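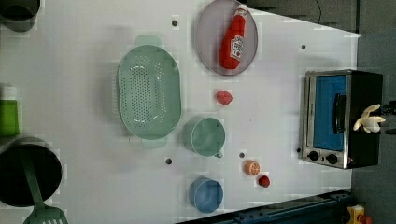
*Play kitchen set with gray plate and red ketchup bottle.*

**Ticket:** Reminder e-mails are sent twice, and some of them one day too early
**Product:** Nikness Lending, self-hosted
**Customer:** Runddale Toy Library
**Opened by:** Khadija Morsy
**Assigned to:** Kedir Worku
**Opened:** 12 July 2020
**Priority:** normal, later changed to high
**Status:** closed, one point moved to a separate ticket

---

**Khadija Morsy, first message**

Hello,

We lend toys to families and we use Nikness for the loans. Since we moved to the new server in May, our members complain that they receive the reminder "Your loan is due tomorrow" two times. At the beginning it was only a few families and I thought they had registered with two addresses. Now it is almost everyone who writes to me.

There is also a second problem and I am not sure if it belongs to the first. Some families get the reminder two days before the due date, although the text says "tomorrow". They come with the toys one day early, and the branch is closed on that day. One mother came with a very heavy box and she was not happy.

We have about 800 active members, so it is many e-mails. Please tell me what you need from me.

**Kedir Worku**

Hello Khadija,

Thank you for the clear description. I would like to treat these as two problems until we know more. Please send me:

- the version number, which you find under Settings > About
- the file `mail.log` from the new server
- the headers of both copies of one reminder, from the same member
- the time zone shown under Settings > Region

Please do not switch off the reminders yet. If we stop them now, we will have nothing to compare with.

**Khadija Morsy**

The log is attached. I could only take the last 2000 lines, the full file was too large for the form. The region is set correctly to our city. I asked one member to forward me both copies, but she only forwarded the text and I think the headers are lost. I will ask my colleague Bontu, she is also registered as a member.

**Bontu Gebreyes**

Hello, I am the colleague. I saved both e-mails as files and attached them. They look completely the same to me, only the time of arrival is different. The first one came in the night and the second one in the morning when I was at breakfast.

**Kedir Worku**

Thank you both, these files are very useful. The two copies have different message IDs. This means that Nikness created the message two times. If the mail provider had repeated the delivery, the ID would be the same in both. So we can leave the provider out of this.

In the log I see two starts of the reminder job every day. One is started by user `nikness` and one by user `root`. Normally there is only one. Please ask the person who manages your server to run these two commands and send the result:

```
crontab -l -u nikness
crontab -l -u root
```

**Feven Moges**

Hi, I look after the server for Runddale. Result:

```
# nikness
30 3 * * * /opt/nikness/bin/remind --all

# root
@daily /opt/nikness/bin/remind --all
```

The line for root I don't recognize. I did the migration with the Sorov backup tool, and it restored everything from the old machine, including the crontab of root. After that the Nikness installer made its own line. I did not know that the installer does this. On the old machine we added the job by hand.

The times in the log don't fit what Bontu says about breakfast, though. The second run should be long finished when she has her breakfast.

**Kedir Worku**

You are right that the time does not fit. I have an idea about it, please send also the output of `timedatectl` and `date`.

For the duplicates the reason is now clear. Please remove the line from the crontab of root and keep the one for `nikness`. I recommend to save a copy of the crontab before you edit it.

I raised the priority to high. Each evening that we wait, all members with a loan due get the double message again.

**Feven Moges**

Removed, copy saved. The server clock is on UTC. The old server was on local time, I checked in my notes.

**Kedir Worku**

This explains the breakfast. The job starts at the hour written in the crontab, but by the UTC clock, and for your members it is already later in the morning.

I first believed that it explains the early reminders too, but I tried it on my test system and I could not reproduce them. With the clock on UTC and the region set like yours, I get the reminder on the correct day. So I was wrong with this, and I am sorry that I already wrote it to Khadija by phone message.

Khadija, could you give me the names of two or three members who received it early? I only need the member numbers, please no addresses.

**Khadija Morsy**

I sent the numbers in a private note. I looked at them together with Bontu and we noticed that all of them belong to the Bravo branch. From the main branch nobody has complained about the early reminder.

**Ebise Negussie**

I take over for Kedir while he is away. I read the complete ticket.

The detail about the branch was what we needed. In Nikness every branch can have its own rule for closed days. For Bravo the setting "If due date is a closed day" has the value "Move forward". The loan is then moved to the next open day, and the member page shows this new date. But the reminder job still reads the original date. The reminder leaves one day before the original date, so for the member it is too early.

This is an error in our program and not in your settings. Until it is repaired you can do the following:

1. Open Settings > Branches > Bravo.
2. Change "If due date is a closed day" to "Do not allow".
3. Save, then choose "Recalculate open loans".

With this value, staff will see a warning at the desk when they choose a closed day, and must pick another date by themselves.

**Khadija Morsy**

We did the steps. The recalculation needed some time and the page looked frozen, but after I loaded it again the dates were correct. The staff in Bravo is not very happy about the warning, but they accept it for now.

**Feven Moges**

Only one start of the job in the log this night, from `nikness`. I also set the server to local time and restarted cron, because without the restart it kept the old time zone.

**Bontu Gebreyes**

I got one reminder only. It was for the wooden train and the date is right.

**Ebise Negussie**

Thank you for testing. Summary for the record:

- Duplicate reminders: old job in the crontab of root, restored from backup. Removed.
- Second copy arriving in the morning: server clock on UTC. Changed to local time.
- Early reminders in Bravo: program error with moved due dates. Workaround is active, the repair is followed in a separate ticket, and Khadija is added there as a reader.

I also asked our documentation team to add a note to the migration page, that the installer creates its own cron line. I close this ticket. If the double reminders come back, please answer to this message and it will open again.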